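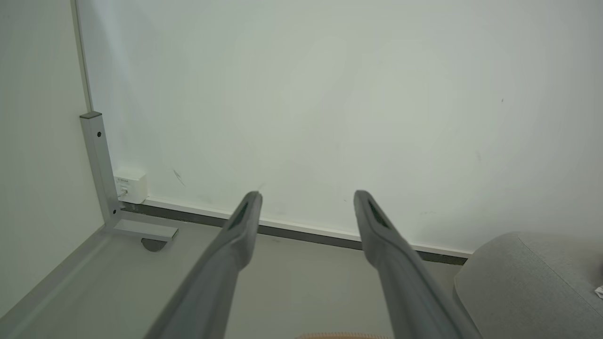
Two-Arm Garment Handling: Final Project Report
Robotics elective, Nandbridge Technical College
Submitted by Tymoshchuk, section B

1. Objective

The project covers picking up a garment and holding it off the floor with two arms at once. Folding was in the original proposal. It was dropped in January when the section switched to the Valwood controller, and the remaining goal was a stable two-point hold.

2. Method

All episodes were teleoperated. The operator closes the first gripper on the cloth, lifts, and brings the second gripper in from the other side. An episode counts as a success if the garment stays clear of the floor until the operator ends the recording. Episodes with a dropped connection were thrown out before scoring.

We logged 157 episodes and kept 137. The kept set was used to train one policy with joint positions and camera images as input. Training ran for 3,404 steps on the lab workstation. No simulation data was used.

3. Observations

Thin knit fabric was harder than towels. It bunches between the fingers, and the second grasp often closes on a fold that is not connected to the part carrying the weight. When the first gripper opens slightly, the cloth then slides.

Lowering the closing speed helped more than raising the grip force. Higher force only pushed the fabric toward the fingertips. 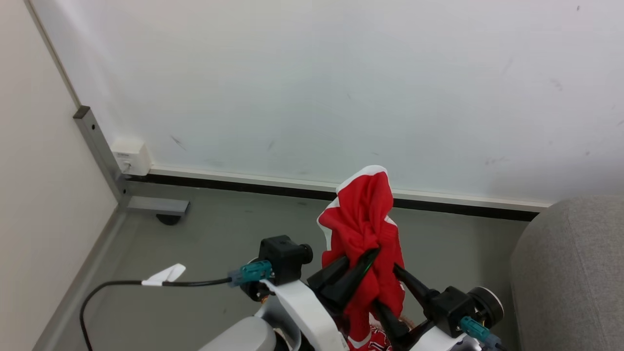

Ganotel's review comment on the draft was that the success rule is too loose, as a garment held by one gripper and merely touched by the other would still pass. The suggested fix was to open each gripper in turn at the end of the episode and record which one carries the load.

We agree with the comment. The existing recordings cannot be rescored this way, so the rule in section 2 stands for this report.

4. Remaining work

Add the release check to the episode script. Log motor current for both grippers. Repeat the closing speed comparison with the new rule.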